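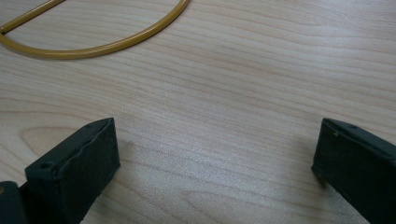
What do we buy first, spare fingers or a second pair of grippers? Spare fingers, because the pads wear before anything else does.

April 26, 2026. Went through the Irlow quote line by line. 2668 for the pair, cables included, freight extra. Duniver is cheaper but wants 30 days and won't itemize the fasteners.
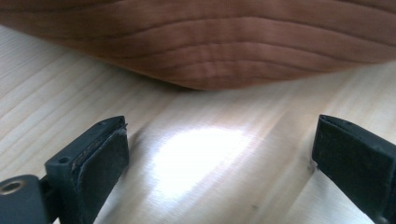
Mutua Mussa wants the order in before March money is reallocated. I moved 13 per cent to consumables and cut the Lelico stand from the list. Pads go in as a separate line, five sets, grey or black, whichever ships.

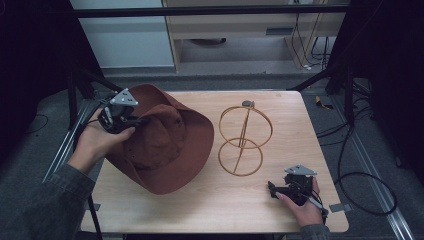 Still open: cable length, and whether Kombo will honour the old warranty on the mounts. Call them before signing.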